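Speaker notes: Automation at the Returns Hall and the Work of the People in It
Plokholm staff and partner briefing, 6 Jan 2018

Opening

Welcome the audience and thank the Flostby site for hosting. State the scope at once. The talk concerns the returns hall only. Questions on the warehouse and on transport should be held for the afternoon session.

Give the background briefly. Plokholm rents display goods, toys and stage props to shops and theaters. The hall at Flostby employs 375 people across all shifts, and the catalog now lists 1,845 kinds of item. Every returned item is lifted, checked and placed by hand. The Wivura program will move part of that lifting to robot arms, beginning with two stations in June.

Pause here. People on the floor have heard several versions of this plan, and the audience should have time to write down the correct one.

The work at hand

Explain that each handling task is prepared in simulation before it is tried at a station. Sorters sit with the engineers and say how they would pick up a given item, and where they would never touch it. Let the three views stay on the screen for a moment before speaking.

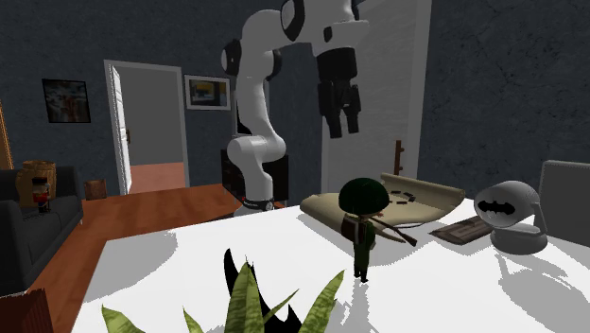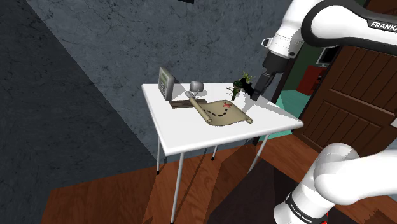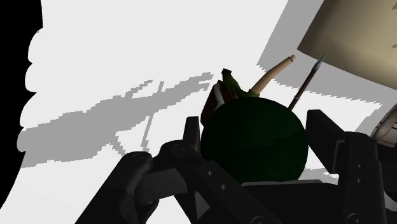

Simulated tabletop handling, Wivura program

Umesh Maurya
Head of Workplace Transition, Sisodia Advisory Office

Draw attention to the mix of goods. In the first view the gripper is still open and empty above a small soldier figurine with a long rifle. Ask who in the room has handled something of that shape, and where they would hold it. In the second, a parchment map lies partly unrolled on the table. A sorter with some experience knows that a sheet with curled ends needs a different touch from a solid block. That knowledge has to come from staff, and it should be recorded under their names. The third is a close view of the gripper around a rounded, dark green object. Use it to introduce the question of grip: how firmly, from which side, and who decides.

What changes for staff

Sorters at the two stations will become station leads. A lead chooses which items go to the arm, stops it when needed and handles whatever it cannot. The right to stop the arm belongs to the lead alone during a shift – no supervisor may overrule it from outside the station.

Training takes up to five days and is paid at the normal rate. It is held in working hours. Staff who do not wish to lead a station may stay in manual sorting, with no change in grade.

Be plain about the drawbacks. Work at a station is quieter and more solitary than work at the long benches. Less lifting also means more watching, and watching is tiring in its own way. Leads will therefore rotate back to the benches within each shift. The length of each turn has not been settled, and the speaker should not suggest a figure.

Output per person will not be used to assess leads during the trial. Read this sentence out exactly as written, then repeat it.

Questions to expect

On job losses: no post in the hall is to be removed during the trial. Decisions after the trial are for Plokholm management, and staff representatives will see the findings first.

On recording: the stations log the movements of the arm and each stop. They do not log breaks.

On night shifts: refer to the Flostby site manager.

Close by giving the location of the sign-up sheet for station training, which is outside the canteen.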